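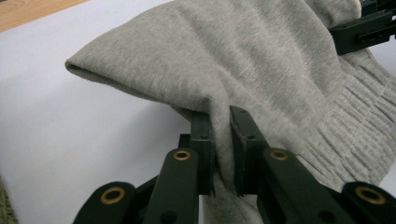

Grey knit between the Desa's jaws, seen from the tool's own camera.

Desa hand-held gripper kit: a second opinion after a winter of laundry

The seller's page for the Desa says anyone can "teach a robot to fold by lunchtime". I have had the kit since the start of term at Lisdale and I would like to know whose lunchtime they mean.

The idea is sound enough. You squeeze the handle, the jaws close, the camera records what the jaws see, and later a learning system is trained on the lot. You don't need a robot arm in the room to gather examples, and that saves a great deal of money and floor space. I was in favour of it before I bought it and I still am, more or less. My complaints are about this kit and the claims made for it.

Start with the grip. On tea towels it is fine. On thick knit, the sort with a ribbed cuff or waistband, you have to choose your spot. Pinch the plain part and you get a good fat fold that stays put while you move. Go for the ribbing and the puckers fight you, so half my takes there went in the bin. A person's fingers feel the cloth slipping and tighten up. Through the handle I felt very little, and I don't see how a system learns to correct a slip that the person holding the tool never noticed.

The linkage is better than I expected. The arms open evenly and the brass-coloured grommets at the pivots have not worked loose. The handle is another matter. Gladys Usuga, who has smaller hands than mine, had to stop and rest after 70 folds, and her later takes are visibly worse than her early ones. Nothing in the manual mentions tired hands. It should, as tired takes go into the pile with all the others unless you weed them out yourself.

Then there is the view. The camera sits close, so the jaws and arms fill the bottom of the picture and a garment fills most of what's left. Good for seeing a pinch. Poor for knowing whether you are holding a sleeve or a leg, and I have sat over my own recordings unable to say which. Desa's answer is that more examples sort this out. Perhaps. We recorded 3,172 takes by March, and the trained model, running on the arm at Jindbridge, still went for the wrong end of a jumper far too often for my liking.

Software: the recorder is plain and did not crash. The labelling program is slow, and it forgets your place if you close the lid of the laptop. I ended up moving everything into Sotelo, which costs extra but lets you throw out a bad take with one key. Budget for that, or for a very patient student.

A few things I'd tell a buyer:

Record in short sittings and swap hands – the tool works either way round.
Vary the cloth early. Our first 200 takes were all the same pair of joggers, and they taught the model that pair of joggers.
Keep your failed grabs in a separate folder. I deleted mine and regret it.

Would I buy it again? At the full price, no. Second-hand, with the newer handle, I'd think about it. Two stars out of five, and one of those is for the grommets.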